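Peg grasps in clutter: 578 demos, odd result
Board: Manipulation / Methods

Sharing two views of our kitchen setup before the numbers. The target is the round wooden disc with the peg in the middle.
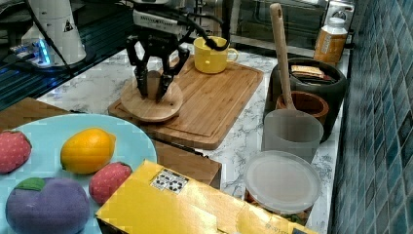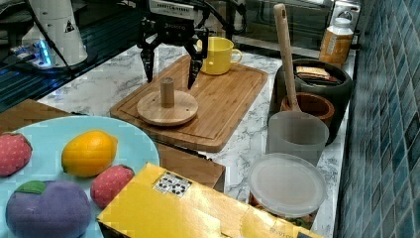

Posted by valtdale_bench on 7/22/25

We trained the Kiron policy on 578 teleop demos, all with the mug standing behind the disc on the cutting board. It got 90 percent of its grasps with the mug there and 27 percent with it gone. Same disc, same lighting.

gripnotes
So it learned the mug. Did you move the mug between demos?

valtdale_bench
A few inches at most.

tessel8
I don't buy the mug story yet. Taking it away also changes the shadows on the board. Swap in a mug of another color and run it again.

gripnotes
Shadows wouldn't cost you that much. We saw the same thing with the Salcedo set in January, and masking the background fixed most of it.

tessel8
Masking fixes shadows too, so that doesn't settle it.

valtdale_bench
Fair. I can do a blue mug and a no-mug run with the Redison masks. Plush fruit and yellow box stay where they are.

gripnotes
How many seeds?

valtdale_bench
2 so far. I'll add more before I post the table.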